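Been reading the Dollholm paper on two-arm manipulation all week and I have opinions. Long thread, sorry. Mute me if you came for the gardening.

1/ The claim, in everyday terms: train one policy on a pile of teleoperated demos, and it learns to put pieces back into a puzzle board with two arms. Success rate on the headline slide is very high. The slide has been shared a lot. The appendix has not.

2/ I should say where I'm coming from. I work on the evaluation side at Toltard. My job is to take a policy somebody is proud of and find out how proud they should be. This makes me fun at demos.

3/ So we rebuilt the task. Same general idea: number tiles, a shallow tray, a few tiles taken out and scattered, two arms, parallel fingers. We didn't have their exact arms or their exact puzzle, and I'll come back to why that matters more than the paper lets on.

4/ Training set: 278 demonstrations, recorded by people who got a lot better at it as they went. If you've never driven two arms at once, the early demos are painful to watch. Lots of hovering. Lots of picking up a tile, putting it down, thinking about your life, picking it up again.

5/ The paper says they filtered out "low-quality" demos. It doesn't say how many, who decided, or what low quality looked like. I wrote to ask. Got a friendly answer that didn't contain a number.

6/ Why I care: filtering is a training signal. If a person watches every recording and throws out the ugly ones, that person is part of the method. Put them in the diagram with a little box and an arrow.

7/ We kept everything in the first run. Ugly demos included. Then we trained again on a filtered set, with the rule written down beforehand: drop any demo where a tile leaves the table or the operator restarts. That's it. Boring rule, but you can copy it.

8/ The filtered policy was smoother. Nicer to look at, fewer pauses over the tray. It was also worse at recovering, and by a margin I didn't expect. When it missed a grasp it tended to carry on as if it hadn't, and place a tile that wasn't there. Very confident placement of nothing.

9/ The unfiltered one fumbled more and noticed more. My guess is that the ugly demos are where the recoveries live. It's a guess. We haven't isolated it, and I'd be annoyed at anyone who quoted it as a finding.

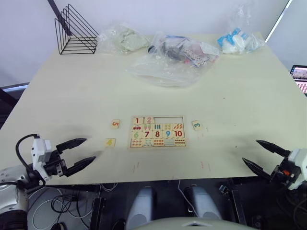 10/ Now, start positions. The paper says loose tiles are "placed randomly." I would like everyone in this field to stop writing that sentence. A person's hand is not a random number generator. People put tiles where the arm can reach them, flat, with some space around them, because they want to go to lunch.

11/ We tried it both ways. In one condition an operator placed the tiles "randomly," no other instruction. In the other, a script picked position and angle and the operator had to match an overlay on the screen.

12/ Hand-placed: the policy looked great. Scripted: it did not look great. Same weights, same tray, same table, same afternoon. The drop was big enough that I made somebody else rerun it without telling them what I'd seen.

13/ They got the drop too.

14/ Where it went wrong was mostly rotation. Tiles turned a little were fine. Tiles turned a lot got picked up well and then jammed against the edge of the slot while the arm pushed politely. The demos had very few big rotations in them, for the reason in 10/.

15/ There's also the question of which slot. If several tiles are missing, does the policy know that the 4 goes where the 4 goes? Or does it fill whatever gap is open, in whatever order the demos usually did it?

16/ The paper counts a success when "all tiles are seated." Seated. Read it again. A tray full of tiles in the wrong order is a success under that wording. I don't think they meant it that way! But I can't tell from the text, and neither can you.

17/ We scored it two ways, seated and correct. I won't put our percentages in a thread, they belong next to the trial sheets and the intervals and all the dull stuff. But the two scores were far enough apart that a paper reporting only one of them is leaving out the interesting part.

18/ A cheap test you can do in any lab: swap two of the printed numerals. Leave everything else alone. If the policy reads the numbers, its behavior changes. If it has memorized an order of gaps, it'll carry on regardless.

19/ Ours mostly carried on regardless. Not every time, which is honestly more confusing than if it had. I'd love to see the Dollholm checkpoint put through the same swap. The checkpoint isn't public.

20/ About trial counts. Their headline number comes from 40 trials. With a count that small, a handful of lucky grasps moves you a long way up the slide. There's no interval on the chart. The bars have very crisp edges for something that fuzzy.

21/ We ran 925. I'm not saying that to brag, it was miserable, and nobody should need that many to check one tabletop task. We did that many so we could split by rotation, by placement method and by which tiles were out, and still have something left in each bucket.

22/ Someone in the replies last time told me that more trials is "just engineering." Fine. Then the result is just engineering too, and we can stop calling it generalization.

23/ Speaking of which. The generalization section has 6 unseen layouts. Unseen by the policy, sure. Were they unseen by the people tuning the policy? The text says the final model was "selected based on real-world performance." On what layouts? If it's those, they're a validation set, and the paper has no test set at all.

24/ The baseline is Eberhard, which is fair, lots of people use it. But it got the default settings and the new method got tuned. I've read that comparison in so many papers now that I could write it in my sleep. We gave Eberhard the same tuning budget and the gap got a lot smaller. It didn't close. I want to be clear on that, since I know how this thread will get screenshotted.

25/ Things I think hold up: the two-arm coordination is real. Ours picked a sensible arm for a tile most of the time, and the arms mostly stayed out of each other's way, without a hand-written rule for either. I went in expecting to be rude about that part and I can't be.

26/ The action chunking trick also helps. We took it out and things got jerky and worse right away. Good idea, clearly explained, easy to reproduce. More of that please.

27/ Things I don't think hold up: "human-level." Compared to what human? An operator driving the arms, or a person using their hands? The paper uses the first one in the table and lets you imagine the second one in the abstract.

28/ Also "robust to clutter." The clutter in their test is other objects parked near the back of the table where neither arm ever goes. That shows the vision side isn't thrown by a busy background. Worth knowing! Call it that. Put something between the gripper and the tile and we can talk about clutter.

29/ And our own weak spots, before anyone else lists them. Different arms. Different puzzle. One table, one room, one set of lights. The script's rotations were uniform, and real mess probably isn't. If Dollholm's policy is better than our rebuild, some of what I've said won't transfer, and I'd take that correction happily.

30/ What I'd ask reviewers to ask for: the filtering rule, the placement procedure, the exact success wording, and how the final checkpoint was picked. Four sentences in a methods section. You could fit them in the space taken up by the teaser figure.

31/ Writeup is going through internal review at Toltard now. Trial sheets and the placement script will go up with it. The video of every failure too, if I win the argument over storage.

32/ Replies are open. If you ran the numeral swap on your own setup I especially want to hear from you, whichever way it went.

Edit 7/28/23: a few people asked about 12/. Yes, camera positions were checked between conditions. Yes, we remeasured after. No, the gripper pads weren't changed. Adding all of it to the writeup.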